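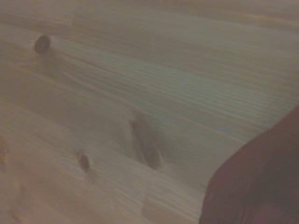 Knotty pine tabletop seen at a low angle, with three dark knots and the grain running on the diagonal.

Nestow Pine: a set of tabletop pictures

README

What this is

Nestow Pine is a collection of 1388 colour pictures of pine tabletops, taken indoors at close range. It was put together for people who work on wood surfaces in one way or another: sorting boards, matching panels, drawing wood textures, or finding knots automatically. The tables are ordinary household and workshop tables. There are 9 of them.

The name comes from the workshop where most of the tables stood. Lech Adamczyk looks after the collection and wrote this file.

What's in the folder

pictures/ holds the pictures, one file per view.
knots.csv lists every marked knot, one per row, with the picture it belongs to, its outline and its type.
tables.csv lists the tables, with finish, age where known, and board direction.
splits/ holds the train, validation and test lists.
CHANGES.txt records what was altered between versions.

The splits are made by table. A table that turns up in the training list doesn't turn up in the test list. Please keep it that way if you make your own, as neighbouring views of one board look very much alike and the scores come out too good.

The tables

All the tops are pine, solid boards, no veneer. Four came from Sasach, a second-hand furniture dealer. Three were built in the workshop from boards supplied by Zieliński. The other two are kitchen tables on loan. Finishes are oil, wax, clear varnish, or none. Where we didn't know the finish we wrote "unknown" in tables.csv and left it there.

Colour varies a good deal from top to top. Old varnish goes orange, oiled boards go honey, and bare boards go grey near a window. Colour in the pictures also shifts with the light, so don't read the finish off the pixel values. No colour chart was used.

How knots were marked

Each knot has an outline drawn by hand around the dark part, including the rim if there is one. Grain that bends around a knot is outside the outline. Types are:

round: round or slightly oval, cut more or less straight across the branch
lens: elongated, pointed or nearly pointed at both ends
spike: long and narrow, a branch sliced along its length
pin: smaller than a pencil end on the real board
other: anything else, including filled knots and plugs

The type is judged from the table itself, with the picture beside it. This matters for low views. A round knot seen from a shallow angle looks flattened, and labelling from the picture alone put a lot of round knots under lens in the first version. These were fixed in the second.

Knots that run off the side of a picture are marked as far as they can be seen and carry a 1 in the "partial" column.

Light and sharpness

Most pictures were taken in plain room light. Some are dim. Pale sheen on the surface is common at low angles and it changes how the grain reads: the lines inside a bright band tend to look closer and stronger than the same lines outside it. We kept those pictures.

Soft and smeared pictures are kept too, provided the knots can still be found. They have "soft" in the quality column of knots.csv. On a soft picture the outline follows the middle of the blurred edge. Two people marked 70 of the pictures separately to see how far they'd differ, and the soft ones gave the widest gaps, mostly on small knots. Both sets of outlines are in the extras folder.

We began with 2000 pictures. The ones left out were near copies, views with hardly any tabletop in them, and a batch from a painted table that shouldn't have been included to begin with.

Known problems

Growth rings and grain lines are not marked.
Scratches, cup rings and dents are not marked. A few dark stains on the kitchen tables look like pin knots. If you find one labelled as a knot, send the file name.
There is no scale in the pictures, so knot sizes can't be given in millimetres.
Spike knots are rare, and all but a handful come from one table.
Only pine is covered. A model trained on this will probably do poorly on spruce and we'd expect worse on oak.

Use

Free for research and teaching. For commercial use, write first. If you publish something, cite the collection by name and version number, as the knot types differ between versions one and two.

The outlines were drawn in Buvetero and exported as plain polygons, so no special software is needed to read them. Coordinates start at the top left corner of each picture.

Corrections go to Lech. He goes through them in batches, and the next batch is planned for June.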